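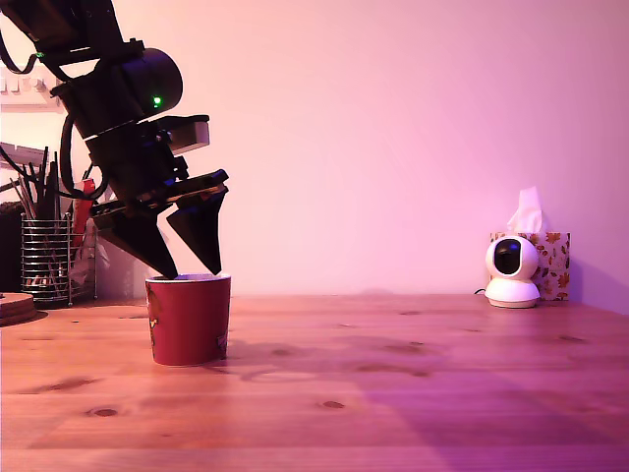 Grasping an empty paper cup is an awkward problem for a learned controller, and the Keswood group at Sesdale has spent most of the past year on it. The wall of such a cup gives way under very little force, and a position error that a mug would tolerate is enough to fold the rim. Many published policies avoid the difficulty by approaching from the side, low down, where the cup is narrower and the floor of it lends some stiffness. Keswood went the other way. Its arm comes down from above with two tapered fingers held open over the rim, as with the red cup on the wooden table, and the last stretch of that descent is where the method differs from earlier work.

The method is called Bruka. It is a form of imitation learning in which a human operator guides the arm through a task and a network is trained to reproduce the motion from camera images and joint positions. Systems of this kind generally treat every moment of a demonstration as equally useful. Bruka does not. It divides each demonstration into a transit phase and a contact phase, and weights the contact phase more heavily during training. The boundary between the two is found automatically from the speed of the wrist, which drops sharply when an operator starts to line up the fingers.

The idea came out of a failure. An earlier policy, trained on the same data without weighting, reached the right part of the table almost every time and then closed its fingers slightly off centre. One finger met the cup before the other and pushed it over. Looked at as an average error across the whole path, the policy seemed good. Nearly all of the error sat in the final 2 centimetres, and those made up so small a share of the training signal that the network had little reason to correct them.

The training set holds 1004 demonstrations, collected in July by operators working in short shifts. The table was deliberately left cluttered. Tissue boxes, pen holders and other desk items stayed within view of the cameras and were moved between sessions, and the coloured lighting on the wall was changed as well. A policy that has only seen a bare table under white light tends to fail when either condition changes, and the group wanted that variation in the data from the start.

Training takes about 6 hours on a single workstation. The resulting policy issues commands in short blocks, and in the contact phase these blocks are made shorter, so that the arm looks again more often as it nears the rim. This costs time. A grasp under Bruka is slower than one under the unweighted policy, and the group has made no attempt to hide the difference in its report.

The gain is in placement. With the new weighting, the fingers arrive close enough to the centre line that both touch at nearly the same moment, and knocked cups have become uncommon in the group's trials. Crushed cups remain a problem. The gripper has no force sensing, so the closing width is learned from the demonstrations alone, and a cup with a thinner wall than those used in training may still be deformed.

A separate test was run at Onuoha, a partner laboratory with the same model of arm but different cameras. The policy was transferred without retraining and performed noticeably worse, mostly through errors in judging height. After fine-tuning on a small number of local demonstrations it recovered most of the lost ground. Keswood takes this to mean that the phase weighting carries over between sites while the visual part of the network does not.

Work now turns to cups that contain liquid, where the descent has to be followed by a lift with very little tilt. The wrist-speed rule for finding the phase boundary is less dependable there, as operators slow down during the lift too, and a second boundary will probably be needed.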